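Fitting memory in a secondhand desktop

These notes are for anyone picking up an older office machine and wanting more memory in it. Morag Moffat wrote the first version in June and I have trimmed it.

Before you buy

Look up the board model and check which type of memory it takes. Older and newer types have the notch in different places and will not fit each other's slots. Buy a matched pair if you can.

Opening up

1. Shut down, unplug the power cord and hold the power button for 5 seconds.

2. Lay the case on its side and take off the panel. Touch bare metal on the case.

3. Find the memory slots and open the latches.

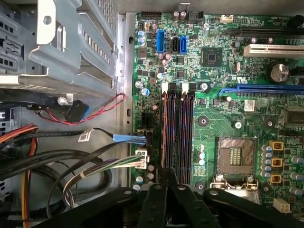
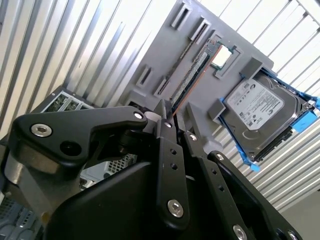 4. Line up the notch and press down on both ends until the latches close - it takes more force than you expect.

5. Put the panel back, plug in and start up. Check the total in the system settings.

If it won't start

Take out one stick and try again, then swap them. Still nothing - go back to the old memory and check the type again.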